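Week 5 – Buying secondhand for a small office

May 2026

OK, so last time we got as far as the shopping list, and I promised we'd talk about where the money really goes. I used to run the books for a little print shop called Caneo, and we had a budget of $2000 for the whole office. I spent most of it on chairs. Don't do that!

Start with the things that stop work when they break. For us that was the computers and the printer, so I priced those first and let the desks wait (we had folding tables for 12 weeks and lived).

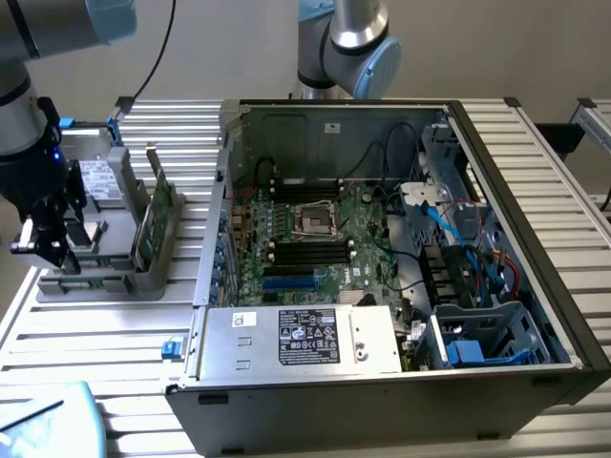

Next, ask every seller for a written return period. Plitodeo gave us five days, which felt stingy, but it was on paper and we used it twice. A verbal "sure, bring it back" is worth very little – I've tried.

Write down what you paid, the date and the serial number, all in one spreadsheet. You'll want it at tax time.

For July, read the Weroretti case in your packet and work out whether they should have leased. Bring your numbers, even messy ones.

We use cookies to improve your experience. Accept all | Manage settings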